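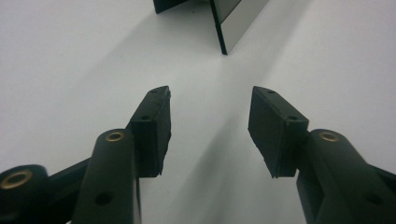 Arbeitsplatz mit heller Tischplatte

Wie laut ist unsere Bibliothek? Projektbericht im Fach Angewandte Akustik

Angefangen hat alles mit einer Beschwerde im Semesterrat: Im Lesesaal der Bibliothek Prirnley könne man sich nicht konzentrieren. Wir wollten wissen, ob das stimmt, und haben im Dezember an 9 Stellen den Schallpegel gemessen, jeweils vormittags, mittags und am frühen Abend. Am Ende standen 216 Messwerte in der Tabelle, und wir hätten am liebsten gleich weitergemacht!

Vorgehen

Jede Messung dauerte sieben Minuten. Das Messgerät stand auf einem Stativ in Ohrhöhe einer sitzenden Person, mindestens einen Meter von der nächsten Wand entfernt. Türen und Fenster blieben so, wie wir sie vorfanden. Ausgewertet haben wir den Mittelungspegel, Ausreißer durch Husten oder Stühlerücken blieben drin – die gehören schließlich zum Alltag im Lesesaal.

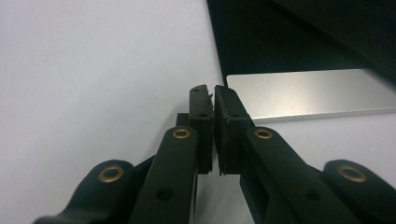
Am meisten überrascht hat uns der Gruppenraum Mascombe. Er gilt als laut, lag aber mittags bei nur 48 dB(A), solange die Tür zum Flur geschlossen war. Ganz anders die Galerie: Dort hört man jedes Wort von der Ausleihe, obwohl sie ein Stockwerk höher liegt. Wir vermuten, dass die glatte Decke den Schall nach oben lenkt. Ein Vergleich mit dem Lesesaal Krajčí, der Teppich und Vorhänge hat, passt gut dazu.

Offene Fragen

Die Nachhallzeit konnten wir noch nicht bestimmen, dafür fehlte uns eine geeignete Schallquelle. Im nächsten Semester möchten wir das unbedingt nachholen und auf der Galerie Absorber aus Filz testen.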